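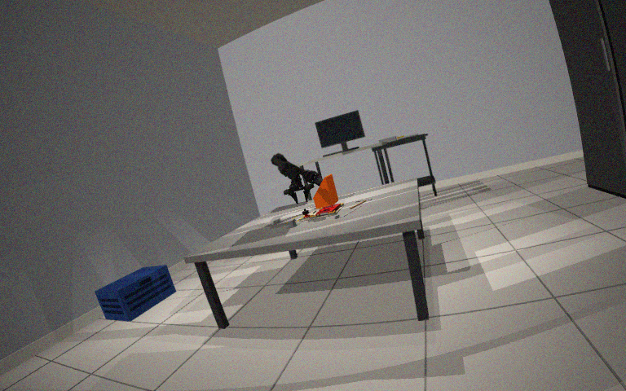

According to the owner of the bakery on Prendov Street, the trouble with rye is that people quit on the starter too soon. She moved to Lomville from Bronberg with one jar of it in a cooler and opened the shop that October.

"The first loaves were bricks," she said. "The water is harder here. I had to change the whole schedule."

The dough now rests overnight and goes in the oven at 4 a.m. She bakes 90 loaves on a normal morning and sells nearly 50 of them before nine. The rest go to the grocery counter at Ansah, which takes whatever is left — seeded or plain.
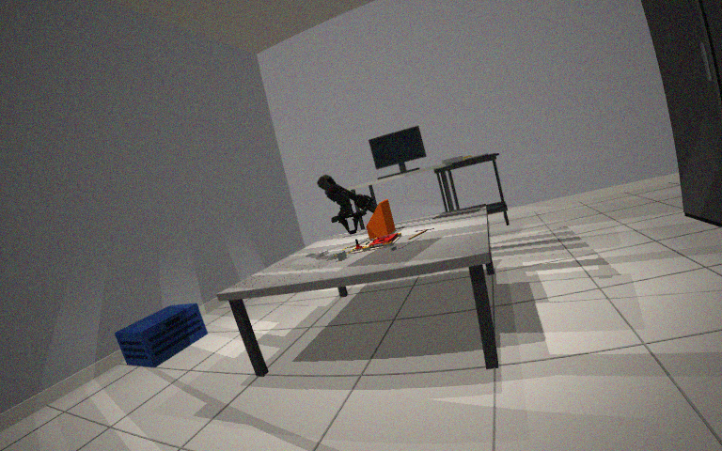
Her husband, who keeps the books, thinks the price should have gone up last spring, when flour did. She disagrees.

"Two people on this block buy a half loaf every day," she said. "I'm not going to charge them more for a half loaf."

She does plan to drop the white sandwich bread, which takes up a shelf and sells slowly. A darker rye with caraway will go in its place, if she can get the crust right.

"It keeps splitting on one side," she said. "I'm still working on that."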